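La mano que enseña también tiene que aprender

Desde hace dos años dedico muchas tardes a enseñar tareas de cocina a un brazo robótico pequeño, y quiero defender aquí una opinión que no es muy popular entre mis compañeros de afición: la calidad de lo que aprende el robot depende más de la persona que lo guía que del programa que después estudia sus movimientos. 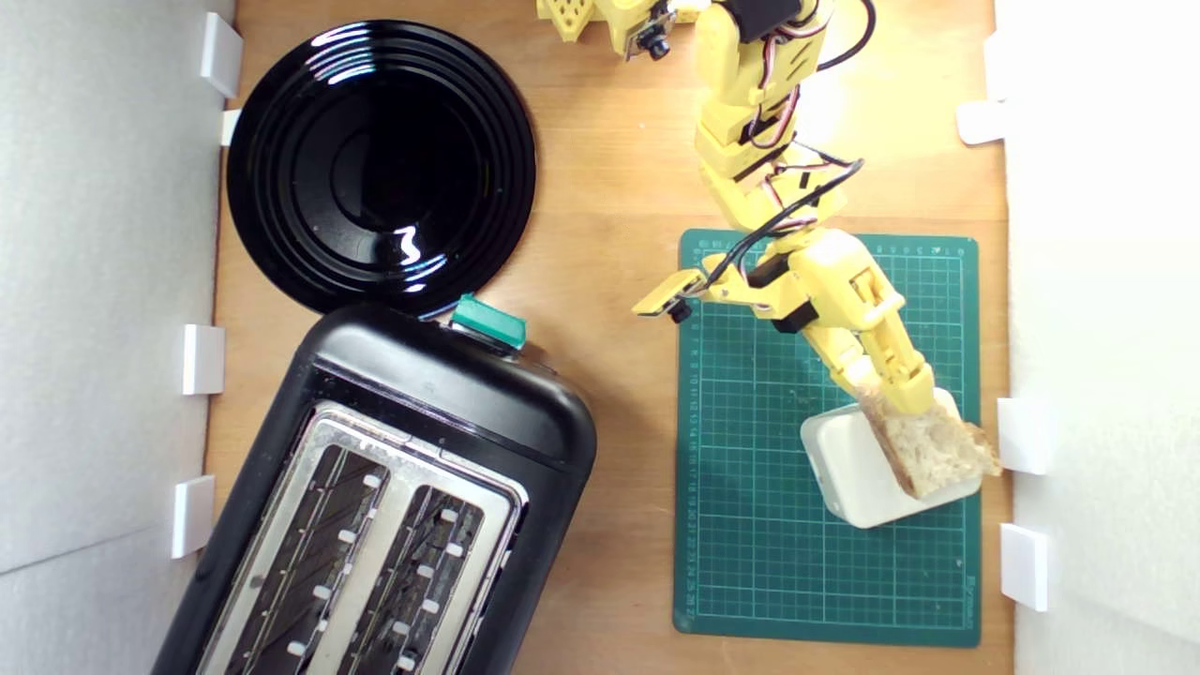 Empiezo por lo que me parece mal en la forma habitual de hablar de este asunto. Cuando alguien publica los resultados de un modelo entrenado por demostración, escribe cuántos episodios ha grabado, cuántas horas ha tardado el entrenamiento y qué porcentaje de intentos ha salido bien. De la persona que movía el mando no dice casi nada. No sabemos si tenía experiencia, si descansaba, si repetía el gesto siempre igual o si cambiaba de idea a mitad del camino. Es como leer una receta donde se indica el peso de la harina y falta el tiempo de horno.

Coger una rebanada de pan y meterla en la ranura de una tostadora es una acción que un niño hace sin pensar. Hacerla a través de un brazo mandado a distancia es otra cosa. El pan cede entre los dedos, se inclina, se dobla si se aprieta demasiado. La ranura es estrecha y hay que llegar a ella con la rebanada vertical y en la dirección correcta. La mano propia resuelve todo esto con el tacto, y en la teleoperación más sencilla, que es la que yo puedo pagar, el tacto no existe. Se trabaja con los ojos y con mucha paciencia.

Mi primer conjunto de datos tenía 100 demostraciones y lo llamé Skuno, por ninguna razón importante. Estaba orgulloso de él. Lo grabé muy deprisa, en dos sesiones largas, y el robot aprendió exactamente lo que yo le había mostrado: a dudar. Se acercaba al pan, se paraba, retrocedía un poco, volvía a acercarse. Durante varios días busqué el error en los parámetros. Luego miré mis propias grabaciones con calma y vi que quien dudaba era yo. Me paraba siempre en el mismo sitio para comprobar el ángulo de la pinza, y a veces corregía hacia la izquierda y a veces hacia la derecha.

El segundo conjunto, Prulia, tiene solamente 60 demostraciones. Antes de grabar la primera estuve practicando cuatro tardes sin guardar nada, y decidí por escrito cómo quería hacer la tarea: por dónde se agarra la rebanada, desde qué lado se entra, qué se hace cuando resbala. Con menos datos el resultado fue claramente mejor. Sé bien que una sola comparación, hecha en mi casa, no demuestra una ley. Pero me ha cambiado la manera de trabajar.

Se me puede responder que esto es un problema pasajero. En el foro Purnport, donde participo con frecuencia, varias personas sostienen que con datos suficientes los defectos de cada operador se compensan unos con otros. Para una empresa grande quizá sea verdad, no tengo medios para discutirlo. Para quien trabaja solo, o con dos amigos, no lo es. Nuestros defectos no se compensan con los de nadie, porque somos siempre los mismos delante del mismo brazo, y un vicio repetido muchas veces se convierte en el método oficial del robot.

Hay otra objeción que me parece más seria. Si el operador practica tanto que todo le sale limpio, el robot nunca ve un error y no sabe salir de él. Estoy de acuerdo. Por eso creo que también los errores deben enseñarse con intención: dejar que el pan quede torcido, que se apoye mal, que toque el borde, y entonces mostrar con tranquilidad cómo se arregla. En Prulia hay cinco demostraciones de este tipo y hoy pienso que son pocas. Una recuperación bien enseñada es muy distinta de un titubeo, aunque en las gráficas las dos cosas puedan parecerse.

Lo que pido es modesto. Que junto a los datos se publique una página sobre quién ha enseñado y cómo: cuánto había practicado, qué veía mientras movía el brazo —la mesa directamente o solo las cámaras—, qué reglas seguía y qué hacía con los intentos fallidos. El grupo Mbwambo, con el que intercambio grabaciones, ya lo hace desde julio, y gracias a esa página he podido usar sus datos sin adivinar. Supe, por ejemplo, que su operador es zurdo y que borraba todos los episodios en los que la pieza caía.

También pido un poco de respeto por este trabajo. Se habla de «recoger datos» como se habla de recoger hojas en un jardín, y a menudo se encarga al último que ha llegado al proyecto. Guiar un brazo con precisión durante una hora cansa los hombros y cansa la atención. Yo he aprendido a parar en cuanto noto que empiezo a ir deprisa, y a borrar sin pena lo que he grabado después de ese momento.

Ahora estoy preparando una tercera serie. Llevo tres tardes de práctica y todavía no he guardado ningún episodio.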